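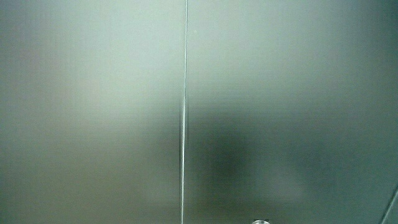

Unit 4. Surface Finish and Joining of Sheet Metal

Instructor: Morena Fontana
Lab sessions: Chaltu Araya

4.1 Directional finishes

A brushed finish is made by drawing an abrasive belt or pad across the sheet in one direction. The result is a set of fine parallel scratches, called the grain. Grain scatters light across its own direction more than along it, so two panels cut from the same sheet can look different in shade if one is turned 90 degrees before mounting.

Mark grain direction on the back of every blank before cutting. On side-by-side panels, check the match from at least two viewing angles.

4.2 Seams

A butt seam leaves the two edges in plain view. Any burr will show as a bright line. Deburr both edges, then fit. Do not sand across the grain to hide a poor edge; the repair is always more visible than the fault.

4.3 Drawn and ironed parts
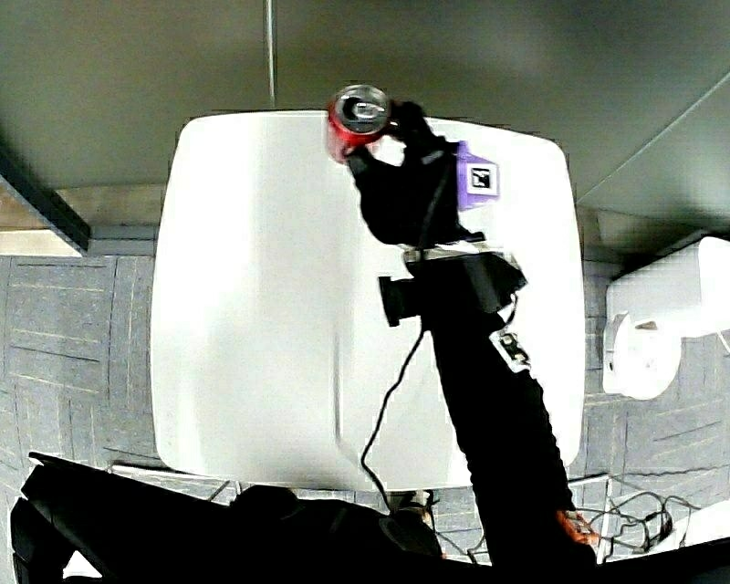

Drawing turns a flat blank into a cup by forcing it through a die with a punch. Ironing then thins the wall by passing the cup through rings with a smaller clearance. The floor keeps nearly its starting thickness. An aluminum beverage can, such as the red one with the silver top, is the usual case: body and floor are one piece, and the lid is made separately and joined at the rim by a double seam. The pull tab is fixed to the lid by a rivet formed from the lid metal itself.

Draw ratio is blank diameter divided by punch diameter. For a 200 mm blank and a 125 mm punch the ratio is 1.6, which can be done in one draw in most soft alloys.

Problem set

1. Find the draw ratio for a 90 mm blank and a 63 mm punch.
2. Explain why wall thickness falls in ironing while floor thickness does not.
3. Sketch a double seam in section and label the body hook and cover hook.

Reading: Workneh, course notes, page 83.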